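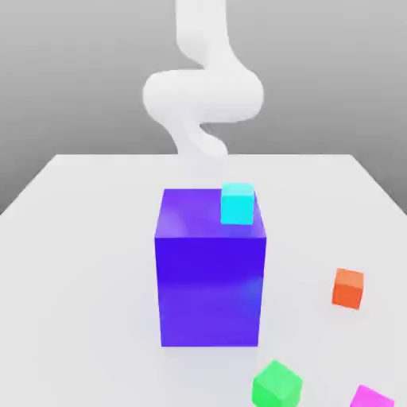 Washing and storing soccer jerseys and scarves

Most damage to a replica jersey happens in the laundry. The numbers crack, the crest puckers and the white trim turns pink. Older shirts need more care than new ones.

Before washing
Turn the jersey inside out and close any zippers in the load. Keep it away from jeans, towels and anything with Velcro. Check the label for the fabric. A wool scarf and a polyester shirt shouldn't go in together.

Grass and mud
Let mud dry completely, then brush it off with a soft nail brush. For grass, rub in a little liquid detergent and leave it for half an hour. Rinse with cool water from the back of the fabric. Don't use bleach, even on a white away shirt. It yellows polyester and eats at the glue under the numbers.

Washing
Cold water, gentle cycle, half the usual detergent. No fabric softener. To wash by hand, stir 3 tablespoons of detergent into a full sink, soak for ten minutes and press the water through. Never wring it. Roll the shirt in a dry towel instead and lean on it.

Drying
Hang it on a wide hanger out of the sun. Scarves should dry flat, pulled back to shape while damp, with the fringe combed out by hand.

Peeling numbers
Lay a thin cotton cloth over the number and press with a warm iron for a few seconds, no steam. Let it cool before you touch it. If it still lifts, take it to a shop that does heat pressing. The one in Lellwood fixed both sleeves of my old Urrutia goalkeeper shirt.

Storing
Fold with tissue over the printing so it doesn't stick to itself. Plastic tubs are fine if the shirts are bone dry. I have nearly 200 scarves and keep them rolled, in tubs marked by club.

3 comments

humar_end
Any advice for beer? It's a Humar home shirt, cotton, from before they went to polyester.

skirnanofan627
Cold water and a spoonful of white vinegar, then wash as normal. Worked on mine.

keeper2294
I dried a scarf on a radiator once and it came out two inches shorter. Flat is right.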